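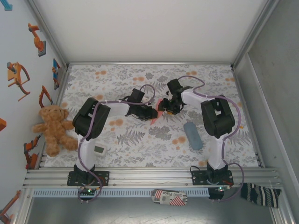 DRAVORA, Jul 1, 2022

Craft table questions: covers, pink sheets, erasers and the bear

We get the same questions over and over, mostly from people who have just been told by a shop to buy something. Short answers below. Where we think a product is a waste of money, we say so.

Do I need a special mat for the table?

Probably not. You need something between the table and the glue. The white cover with the gray ferns and the touches of orange is here for looks, and we picked it before we had thought very hard about it. The shop called it a "creative surface." It's a cover. An old tablecloth does the same job, and you won't wince when somebody gets a marker on it.

Doesn't a pattern make it harder to find things?

Small gray things, yes. Put down a paper clip among printed fern leaves and see how long it takes you. Big plain shapes in one color are fine, and a pink sheet shows up on it very well. If you do a lot of cutting along pencil lines or sorting of tiny beads, get a plain cover and ignore anyone who tells you that patterns "stimulate" you.

What about wipe-clean covers?

Ask what it wipes clean of. Tremik sent us a sample in March that was wonderful with water. Water was never the problem. White glue came off if we got to it right away, and dried glue had to be picked off with a fingernail, same as on any other cover. Permanent marker stayed.

Paper or craft foam?

This is the one people get heated about. Both come in that same salmon pink, and from a few feet away it's hard to say which you've got. Pick up a sheet by one edge. Thin paper flops and foam tends to give in a slow curve, but a heavy construction paper will also bend only a little, so this test is less clever than it sounds. Fold a corner if you really want to know. Paper keeps the crease, and foam mostly comes back.

For cards and anything that needs a sharp fold, use paper. For shapes that will be handled a lot, use foam. For rolling into tubes we've gone back and forth.
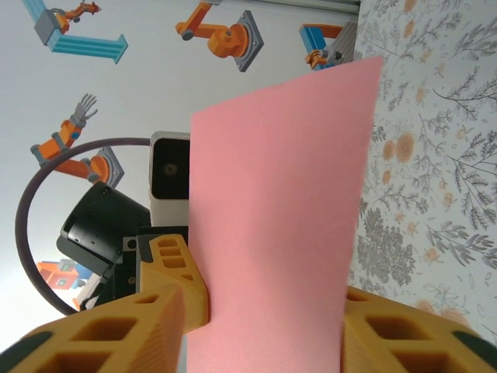 Paper tubes hold a neater edge, but they want to unroll until the glue sets, and they dent if you look at them wrong. Foam is more forgiving and also fatter, so the overlap leaves a ridge. Neither one gives you the perfect cylinder on the front of the package.

Is the expensive construction paper worth it?

We bought a pack of 60 sheets from Gernico and used it side by side with the cheapest pack in the supermarket. The Gernico sheets felt a little grainier and took pencil better. Left on a windowsill, both faded. The package says "fade resistant," and I suppose it did resist for a while. For a school display that comes down in two weeks, buy the cheap one.

What kind of eraser should I keep out?

One that fits in your hand and isn't shaped like a hamburger. The scented, glittery and fruit-shaped kinds smear, in our experience. A plain block is fine. Be careful on colored paper, though, whatever eraser you use. Rub hard on pink and you take some of the surface with it, and then you have a pale patch that is more noticeable than the pencil mark was. Draw lightly, or draw on the back.

Can I use a sponge on glue spots?

On the cover, sure. Keep it away from construction paper. We've seen the tip about "lightly dabbing" a glue spot with a damp sponge on plenty of craft pages, and we'd like to meet the person it worked for.

Should I set a timer?

Depends what for. Glue, yes. The bottle we use says 14 minutes, and we don't believe the bottle. We wait 18 and then leave the thing alone a while longer if it's a tube. As a way of making a craft session "productive," a timer seems to us a fine way to ruin an afternoon.

How long should a session be for small kids?

As long as they're interested. We can't give you a number and would be suspicious of any page that did. Our one rule is for grown-ups: don't finish the child's project for them because you like how it's going.

Why is there a teddy bear on the table?

It sits over at the side on the cover and it's been useful for sizing. Paper hats and crowns get tried on the bear first. A crown that fits a bear fits nothing else in the house, so don't read too much into it. Keep glue well away. Getting it out of long fluffy fabric is a miserable job, and the Kneževič stain remover we were told to try made the spot bigger.

How do I make a tube that stands up straight?

Cut the bottom edge first, before you roll. Most leaning towers come from a sheet that wasn't square to begin with, and packs are not always cut as square as they should be. Roll it around something with straight sides, a jar or a can. If you roll it freehand, one end nearly always comes out wider, and then you've made a cone with ambitions.

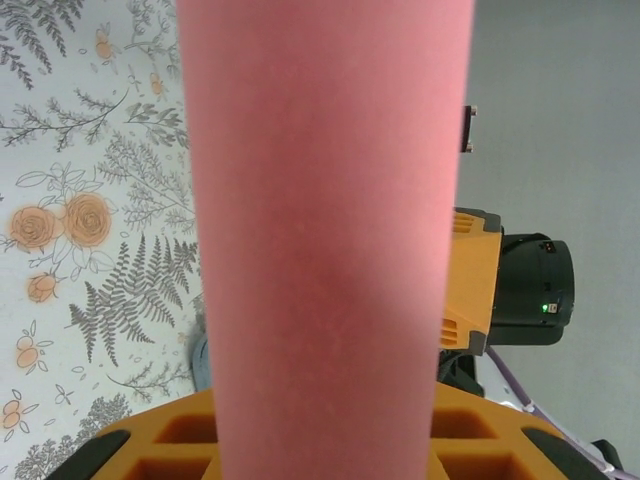

One reader wrote in to say we're too hard on freehand rolling, and that a slight taper is what makes a paper tower look like a tower. The same letter recommends taping the inside seam before gluing the outside one and letting children under 6 use tape only. We tried the tape. It does hold the seam, though getting a flat strip down the inside of a narrow tube took three goes and some language.

Can I save the scraps?

You can. Keep anything bigger than your palm and be truthful about the rest. We had a box of pink slivers for years and used maybe a handful of them, all on the same collage.

Do you sell kits?

No.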